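브라닉스(Brarnix) 독립출판 도서전 참가사 FAQ

최종 수정: 2023년 8월 8일 화요일

도서전 참가를 신청했거나 신청을 검토 중인 출판사, 문예지, 개인 제작자를 위한 안내입니다. 관람객용 안내는 별도 페이지에 있습니다. 신청서와 약관의 내용이 이 페이지와 다를 경우 약관이 우선합니다.

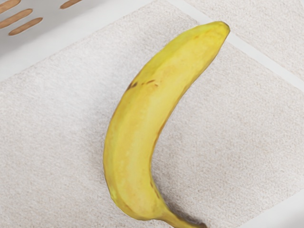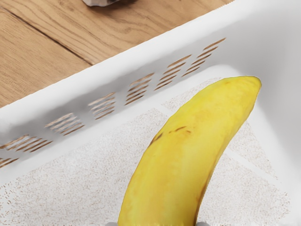
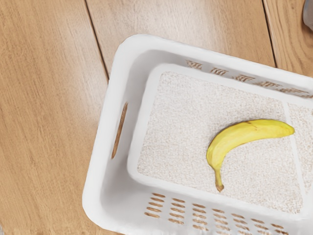
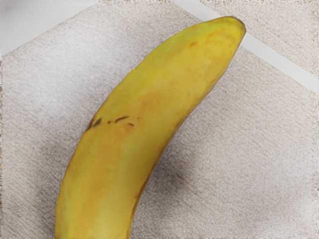 렌더링 이미지 4점. 바나나, 흰색 플라스틱 바구니.

1. 신청 및 자격

어떤 단체가 신청할 수 있습니까?
발행물이 한 종 이상 있는 출판사, 문예지 편집부, 창작 모임, 개인 제작자가 신청할 수 있습니다. 사업자등록은 필수가 아닙니다. 다만 현장에서 카드 결제를 받으려면 사업자등록번호 또는 위탁 판매 계약이 필요합니다.

전자책만 발행하는 경우에도 가능합니까?
가능합니다. 이 경우 테이블에서 내용을 확인할 수 있는 열람 기기 또는 인쇄된 견본을 비치해야 합니다. 다운로드 코드만 인쇄한 카드는 견본으로 인정하지 않습니다.

두 단체가 테이블 하나를 나누어 쓸 수 있습니까?
공동 참가로 신청하면 됩니다. 테이블당 최대 두 단체까지이며, 대표 단체가 계약과 납부를 모두 담당합니다. 참가사 목록에는 두 단체의 이름이 함께 표기됩니다. 계약 체결 후에 공동 참가사를 추가하거나 교체하려면 변경 신청서를 제출해야 합니다.

심사 기준은 무엇입니까?
제출된 발행 목록과 견본 파일을 기준으로 합니다. 지난 회 참가 이력은 가산점에 반영되지 않습니다. 심사 의견은 개별적으로 공개하지 않습니다.

2. 참가비 및 환불

참가비는 언제까지 납부합니까?
선정 통지를 받은 날부터 13일 이내입니다. 기한이 지나면 배정이 자동으로 취소되고 대기 순번의 다음 단체에 통지됩니다. 분할 납부는 받지 않습니다.

세금계산서는 발행됩니까?
납부 확인 후 신청서에 기재된 전자우편 주소로 발행됩니다. 공급받는 자의 정보를 잘못 입력한 경우 수정 발행은 한 번만 가능합니다.

참가를 취소하면 환불받을 수 있습니까?
배치도 공개 전에는 전액, 공개 후부터 개막 전날까지는 절반을 환불합니다. 개막일 이후에는 환불하지 않습니다. 취소 의사는 참가사 계정의 취소 양식으로만 접수하며, 전화로 전달한 내용은 접수로 보지 않습니다.

3. 테이블과 설치

테이블 위치는 누가 정합니까?
사무국이 정합니다. 전기 사용 여부, 휠체어 접근 요청, 도서 분야를 순서대로 고려합니다. 인접 배정을 원하는 참가사는 서로의 단체명을 신청서에 모두 기재해야 하며, 한쪽만 기재한 요청은 처리되지 않습니다.

기본으로 제공되는 비품은 무엇입니까?
테이블 한 개, 의자 두 개, 단체명 표지판입니다. 테이블보, 서가, 조명은 제공하지 않습니다. 추가 의자는 비품 대여처인 클레도(Cledo)에 직접 신청하시기 바랍니다.

현수막이나 배너를 세울 수 있습니까?
테이블 뒤쪽에 한해 가능합니다. 벽면 부착과 천장 걸이는 금지됩니다. 통로로 나온 구조물은 통보 없이 옮길 수 있습니다.

전기를 쓸 수 있습니까?
신청서에서 전기 항목을 선택한 참가사에 콘센트 한 구를 배정합니다. 연장선은 직접 준비해야 하며 과부하 차단 기능이 있는 제품만 허용됩니다. 개막 후에는 추가 배정이 어렵습니다.

4. 도서 반입과 보관

책을 미리 보낼 수 있습니까?
오메넬(Omenell) 물류 창구를 통해 보낼 수 있습니다. 참가사당 여섯 상자까지 접수하며, 각 상자의 윗면과 옆면에 접수 번호를 부착해야 합니다. 번호가 없는 상자는 반송되고 운임은 발송인이 부담합니다.

행사 중 재고는 어디에 보관합니까?
테이블 아래 또는 공용 보관실을 이용합니다. 공용 보관실은 폐장 후 잠그지만 분실이나 파손에 대한 보상은 하지 않습니다. 현금과 단말기는 보관할 수 없습니다.

남은 책은 어떻게 반출합니까?
마지막 날 폐장 후 약 두 시간 동안 하역장을 개방합니다. 택배 반출은 오메넬 창구에서 접수하며, 송장은 전날까지 작성해 두어야 합니다.

5. 판매와 부대 행사

할인 판매가 가능합니까?
도서정가제 적용 대상 도서는 관련 법령의 범위를 따라야 합니다. 위반에 따른 책임은 참가사에 있습니다. 문구, 엽서, 가방 등 도서가 아닌 품목의 가격은 참가사가 정합니다.

낭독회나 저자 서명회를 열 수 있습니까?
테이블에서 하는 서명회는 별도 신청이 필요 없습니다. 마이크를 쓰는 낭독회와 대담은 베르게론(Bergeron) 홀에서만 가능하며, 신청은 부대 행사 양식으로 받습니다. 같은 시간대에 신청이 겹치면 접수 순서로 배정합니다.

행사장 밖에서 여는 행사도 일정표에 실립니까?
참가사가 주최하거나 공동 주최하는 행사에 한해 실립니다. 장소, 시작 시각, 입장료, 접근성 정보를 모두 기재해야 합니다. 일정표가 인쇄된 뒤의 변경 사항은 웹 일정표에만 반영됩니다.

6. 기타

출입증은 몇 장 나옵니까?
테이블당 두 장입니다. 공동 참가의 경우에도 같습니다. 교대 근무자는 입구에서 출입증을 넘겨받아 사용할 수 있습니다.

다음 회 신청은 언제 시작합니까?
1월에 공지합니다. 참가사 계정을 유지하면 공지 메일이 자동으로 발송됩니다.

여기에 없는 내용은 어디에 문의합니까?
참가사 계정의 문의 게시판을 이용하시기 바랍니다. 문의할 때는 접수 번호와 단체명을 함께 적어 주십시오.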